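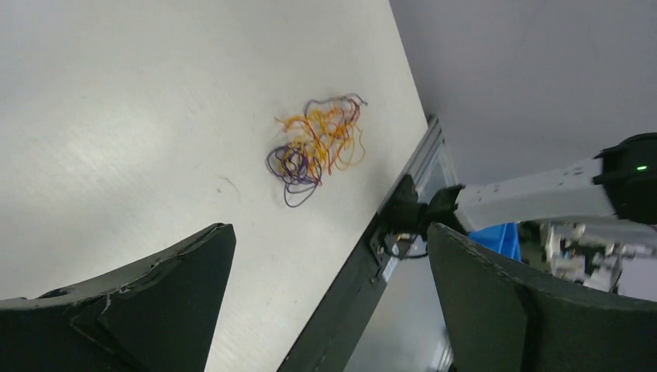
Loose wire, orange and purple, in a tangle

4.2 Sorting the wire offcuts

The Bastlow kit list calls this a two-minute job. It may be, if your wire arrives straight. Ours never has.

1. Put the tangle on a clear, pale table. Dark strands vanish on a dark one.
2. Find a free end and ease it out. Do not pull on a loop – it only tightens the rest.
3. Lay the orange and red strands in the left compartment of the box.

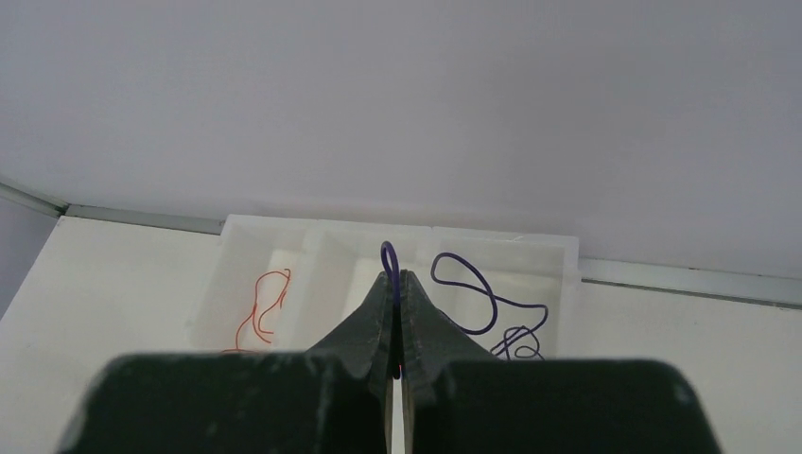 4. Put the purple strands in the right compartment, one at a time if they will let you.
5. Keep the middle compartment for anything you can't place.

Note: Drorkura says thin wire "relaxes" if left overnight. We have seen no sign of it.

Caution: do not cut a knot to save time. Short pieces are no use in section 5, whatever the Hindeo leaflet claims about joining them.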